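Post the Price of a Haircut

I have had my hair cut in Radmont for years, and I still can't tell a new neighbor what it costs. The salons on the main street list their services online in detail, with a paragraph on the scalp massage, and where the price should be it says "upon consultation."

In March I called two places about a cut and single-process color. One quoted $100 over the phone and charged that. The other wouldn't give a number until I was in the chair, and the bill came to $259 with a toner and a "finishing service" I took to be a blow-dry.

I don't think the second salon cheated me. Color is hard to price blind. Gil-soo Sung, who has done my hair on and off at Nartey, says long or previously dyed hair can double the product used. Fine - then post a range. Mechanics do it. Dentists do it, more or less.

Thulani Mabuza cuts hair in a small shop on Rumlow and keeps his prices on a card in the window. A men's cut is $47. He told me he loses a few people who read the card and keep walking, and he would sooner lose them there than at the register.
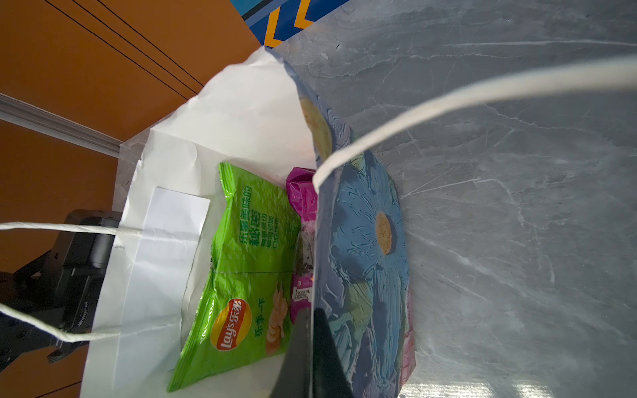

A bag of Lay's chips in a white paper shopping bag.

Tipping makes it worse. If I don't know the bill, I don't know the tip, and I end up doing math in a cape with wet hair. Salons that want regulars should put the starting price next to every service and say what raises it.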